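ボトルとごみ入れのある机
Skimholm 写真の部屋 文と整理 Adom Dogbe

このページは、飲み終わったボトルの片づけをテーマにしています。私は日本語を勉強しながら文を書いていますので、硬い言い方や、少し変な言い方があるかもしれません。意味が分からないところは、ページの下のあて先に教えてください。
写真は、押すと大きくなります。古いパソコンでは少し時間がかかります。

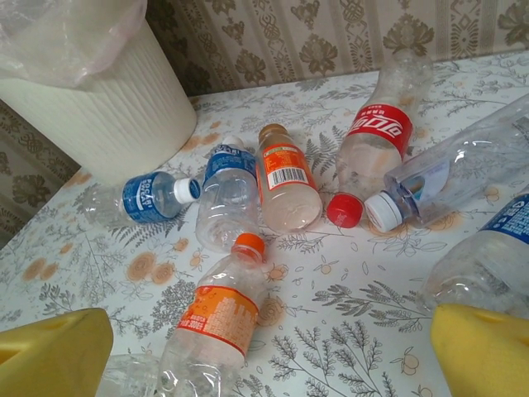
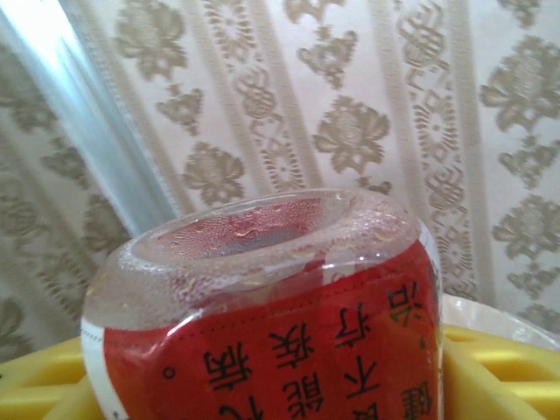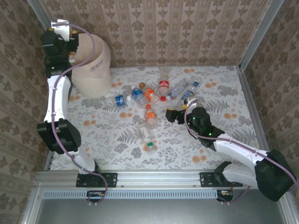

三枚とも、プラスチックのボトルがあるところ。白っぽい円筒のごみ入れは、一枚目と三枚目に。

写真について、短いメモ

一枚目。青いラベルに白い字で「POCARI SWEAT」と読めます。キャップも、ラベルも、まだ付いたままです。中が少し白くてピンク色に見える小さいボトルもあって、私はこの色が気になりました。

二枚目。底を上にしたボトルです。底の内側に、とても小さい水のつぶがたくさん付いています。赤いラベルの字は逆さまなので、頭を傾けて読んでください。

三枚目。机が広く見えるので、ボトルが散らばっている感じは、この一枚がいちばん分かりやすいです。布のシダの葉とオレンジ色の花も、ゆっくり見ていただきたいです。

布の柄と壁の柄

片づけのページですが、最初に柄の話をさせてください。私は布の柄が好きで、写真を選ぶときも、いつも物より先に柄を見てしまいます。

机の布は、白い地に、灰色のシダの葉と細い枝が描いてあります。その間に、丸い花があります。花の色は、一枚目では桃に近いオレンジ色、三枚目ではもう少しはっきりしたオレンジ色に見えると思います。小さい実のような形も、線だけで描いてあります。私はこの線だけの実が好きです。色をぬらなかったところが、とても落ち着いています。

壁紙はベージュで、縦のしまがあり、茶色の花の模様がくり返しています。布も植物、壁も植物ですから、にぎやかすぎると言う人もいるでしょう。でも、壁の花は古い家具のような重い形で、布の葉は庭でさっと写したような軽い形です。二つは、同じ「植物の柄」という言葉で呼ぶのがもったいないくらい違います。

透明なボトルを柄の布に置くと、下の柄がボトルを通して曲がって見えることがあります。葉の線が太くなったり、途中で切れたりします。私は家の台所で何回もためしました。水が入ったボトルでは大きく曲がり、空のボトルではあまり曲がりません。台所の布はチェックなので、線の曲がり方がよく分かります。興味がある方は、チェックの布でためすのがいいと思います。

反対に、片づけるときには、柄の布は少し不便です。透明な物は柄の中にかくれます。キャップだけが落ちていても、白い地に白いキャップですから、なかなか見つかりません。私は一度、テーブルをきれいにしたと思って布をたたみ、次の朝に広げたら、キャップが床に転がって大きい音がしました。それからは、布をたたむ前に手のひらで一回なでることにしています。

赤いラベルの字

二枚目のボトルのラベルには、黒い漢字があります。私が読めたのは「疾」「病」「治」「疗」、それから下の段の「不」と「能」です。「病」の後に小さい丸「。」があります。病気を治すことはできない、というような注意書きの一部だろうと思います。

「疗」は、日本の字では「療」です。私は日本語の「療」を先に習いましたから、「疗」を見たとき、中の部分がどこへ行ったのかと思いました。右と下にたくさんあった線が、「了」だけになっています。書く練習が大変だった字なので、少しうらやましいです。やまいだれ（疒）はそのまま残っていますから、知らない字でも、病気と関係がある字だということは分かります。

やまいだれの字を、この機会に辞書でまとめて見ました。「痛」「疲」「症」「痩」「癖」。「癖」にも付いているのは意外でした。くせは病気の仲間だったのでしょうか。私のくせは、飲み終わったボトルを窓のところに置いて忘れることですから、病気と言われても反対できません。

ラベルの注意書きは、飲むときにはほとんど読みません。のどがかわいている人は、早くふたを開けたいからです。読むのは、片づけのときです。ラベルをはがしながら、成分や、会社の住所や、保存の方法を読みます。飲んでしまった後で「開けたら早めにお飲みください」と書いてあるのを見つけることも、よくあります。もう間に合いません。

私の片づけの順番

ここからは、私の家でしていることを書きます。ボトルの出し方は町によって違いますので、自分の町の案内を先に見てください。

一、キャップを取ります。
キャップは小さいびんに入れて、びんがいっぱいになったら、まとめて袋に移します。以前はジャムのびんを使っていましたが、口がせまくて、取り出すのが大変でした。今は梅干しのびんです。よく洗いましたが、まだ少し梅の匂いがします。

二、残った飲み物を流して、水で一回すすぎます。
甘い飲み物は二回すすぎます。ミルクの入った飲み物は、すぐにすすがないと、次の日には底に白いものが残ります。水を少し入れて、キャップをもう一度しめて振るのがいちばん早いです。このため、一番の「キャップを取ります」をあまり急いでしないほうがいいです。順番が少しおかしいですが、このままにします。

三、ラベルをはがします。
切り取り線（ミシン目）があるラベルは簡単です。線がどこにあるか分からないときは、ボトルを明るいほうに向けて、ゆっくり回してください。小さい点が縦に並んでいます。「ミシン目」という言葉は、私は長い間「見しん目」だと思っていました。縫う機械のミシンだと知ったのは、去年の冬です。

のりで付いているラベルは、はしを爪で少し上げてから、横に引きます。上に引くと途中で破れます。破れたところは、無理をしないで、台所ばさみを使います。はさみをボトルに強く当てると手がすべりますから、気をつけてください。

四、逆さまにして、水を切ります。
私は食器用のかごを使っています。口の細いボトルは、かごの棒の間に立てると倒れません。太いボトルは、二本を並べて、お互いに寄りかかるようにします。夜に逆さまにすると、朝にはだいたい終わっていますが、梅雨のころは内側のくもりがなかなか取れません。完全に乾くまで待つかどうかは、家族の中でも意見が分かれています。私は待ちません。

五、つぶして、袋に入れます。
横にして、真ん中を足で踏みます。夜はしません。音が下の部屋に聞こえます。私の部屋は2階で、下の人は早く寝ます。やわらかいボトルなら、手でねじるだけで小さくなります。

ごみ入れと袋のかけ方

一枚目のごみ入れには、半分透けている袋がかけてあって、口のところで、しわになった袋のふちが外にたれています。私はこのかけ方に賛成です。袋のふちを長く外に出すと、中の袋が落ちにくいです。きれいに見せるためにふちを短く折る人もいますが、重い物を入れたときに、袋がすとんと中に入ってしまいます。

私の家の丸いごみ入れには、四角い袋をかけています。丸い口に四角い袋ですから、どうしても二か所にしわが集まります。しわを後ろの壁側に回すと、前からは見えません。これは、となりに住んでいた人から習いました。その人は引っ越しましたが、しわは今も後ろに回しています。

ボトルだけを集めるなら、円筒の形は悪くないと思います。深いので、細長い物が立って入ります。横になって入ると、下にすき間ができて、まだ少ししか入っていないのに、いっぱいに見えます。そのときは、ごみ入れを両手で持って、軽く床にとんとんと当てます。半分くらいまで下がることもあります。

袋は、前に大きい店で391円のまとめ買いをしました。安くてよかったのですが、薄くて、ボトルの底の角で穴があきました。つぶしたボトルは角がとがります。もう少し厚い袋を使うか、とがった底を内側に向けて入れてください。

机の上に置くか、床に置くか

ごみ入れは床に置く物だと思っていました。でも、たくさんのボトルを一度に片づけるときは、机の上に置くと、腰を曲げなくてもいいです。去年の夏、友人たちと私で6人が集まって食事をした後に、ためしてみました。食事の後のテーブルで、皿を先に下げ、ごみ入れを角に置いて、残ったボトルを一本ずつ入れました。とても早く終わりました。

ただし、気をつけることが少しあります。ごみ入れの底を、先にふいてください。床に置いていた物ですから、ほこりが付いています。布がよごれると、洗濯が一つ増えます。それから、真ん中に置くとじゃまですので、角がいいです。背の高いごみ入れは、机の上では口がかなり高くなります。私の母は背が低いので、この方法はあまり好きではないと言いました。母は、入れるときに中が見えないのがいやだそうです。

ボトルを横にして置くと、転がることがあります。布があると、布がない机より転がりにくいです。特に、少し厚い綿の布はよく止まります。ビニールの布は、つるつるしていて、だめでした。

ボトルの形について

同じ飲み物でも、大きさが変わると、ボトルの印象がずいぶん変わります。小さいほうは子どものように見えて、大きいほうは肩が張って、少しえらそうです。日本語ではボトルの上のほうを「肩」と言うそうですね。私の母語でも「首」と言いますが、「肩」とは言いません。日本語のボトルのほうが、体の部分が多いです。口、首、肩、胴、底。足はありません。

底の形もおもしろいです。花びらのように分かれた底、丸くへこんだ底、細い線がたくさんある底。二枚目のボトルの底は、厚くて丸く、真ん中に浅いくぼみがあります。ふちに光が当たって、左から右へ明るい線ができています。ガラスの灰皿を思い出しました。祖父の家に、こういうどっしりした灰皿がありました。祖父はたばこを吸わなかったので、中にはいつも鍵と輪ゴムが入っていました。

底をゆっくり見ることは、普通はありません。ボトルは立っていて、底はいつも下ですから。逆さまにしたときだけ、底が顔になります。私はこのごろ、すすいだ後に底を一つずつ見ています。台所の仕事が遅くなりました。

写真のページのつくり方について

「どうやって写真を選んでいますか」というメールをもらいましたので、ここに書きます。

Skimholm 写真の部屋には、今、写真が42枚あります。テーマごとにページを分けて、同じテーマの写真を並べています。一つのページに多く入れると、読む人が疲れますから、少なくしています。きれいな部屋の写真だけを集めるつもりはありません。片づける前の机、途中の机、終わった机、どれも好きです。特に途中の机は、次に何をするかを考えることができて、長く見ていられます。

写真の下の文は短くしようと思っています。でも、今日のように、字の話や灰皿の話をしてしまいます。日本語の先生に見せたら、「話がよく曲がりますね」と言われました。ほめられたのかどうか、まだ分かりません。

言葉のメモ

このページを書くときに辞書で調べた言葉です。同じように勉強している人のために残します。

すすぐ　水で軽く洗うこと。「ゆすぐ」も似ていますが、違いは、私にはまだ説明できません。
たれる　ふちや端が、下に向かって出ていること。袋にも、ひもにも使えます。
くもる　空にも、めがねにも、ボトルの内側にも使えます。
くぼみ　少しへこんだところ。「へこみ」は、ぶつけてできたものに多く使うそうです。
散らばる　あちこちにあること。「散らかる」と書くと、少し怒っている感じになると教えてもらいました。三枚目のメモは「散らばる」にしました。

次のページの予定

12月に、台所の引き出しのページを出すつもりです。しゃもじ、輪ゴム、使わない缶切りなどを並べます。その次は、Tutari という名前で、布だけを集めた小さい部屋を作りたいと思っています。花の柄、チェック、しま、シミのある布も入れます。シダの柄の布を持っている方は、どうぞ見せてください。葉が大きいものより、細かいものを探しています。

感想と、日本語の直しは、Skimholm のあて先、Adom Dogbe までお願いします。返事は夜に書いていますので、少し遅くなります。

前のページ　ぬれた傘と玄関
次のページ　準備中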